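The Arm in the Back Bay

The sign over the shared workshop in Dullport still says Wainwright, after the joinery firm that had it before. The heating is the same vintage. A dozen people pay to use it, and since September a handful have been trying to get a black desktop arm to sort small containers into trays.

They call it Skarness. It is a kit, it has a simulated twin, and nearly all the progress so far belongs to the twin.
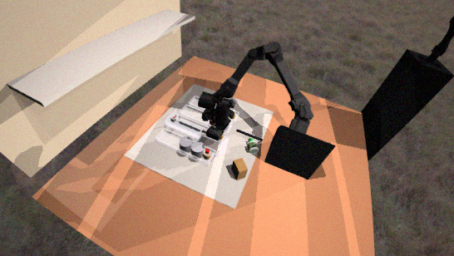
I came with doubts and was given tea. The case for rehearsing on a computer is easy enough to follow: a bad move costs you a restart, where on the bench it costs a servo. The group has logged 1508 practice runs this way. Of those, 221 ended with a container where it was meant to be. I have known lawnmowers with better records, and they were cheaper.

What bothers me more is how clean a rendered bench is. The real one at Wainwright's has a lean to it and a vice that gets in everybody's way. When the group moved the same routine over to the real arm, it managed seven pickups before a cable snagged and the evening was over. 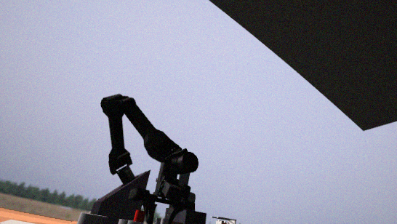

The simulated arm, folded at the elbow, under a rendered sky.

The software is Clarnitz, free to download and written, as far as I can tell, for people who already know how to use it. It took the group up to 12 evenings to get the gripper to close properly. Nobody could tell me which setting had done it.

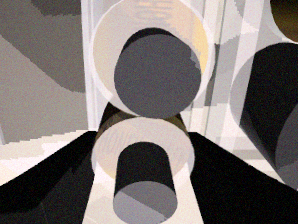
Grip is where these home projects tend to come unstuck. A fingertip is soft and knows when to stop. A motor has to be told, and the telling is most of the work. The next plan is rubber pads and a slower approach, tried in simulation first and on the bench by spring. I said I would come back for that. I'll bring my own biscuits, and I'm not expecting the trays to be full.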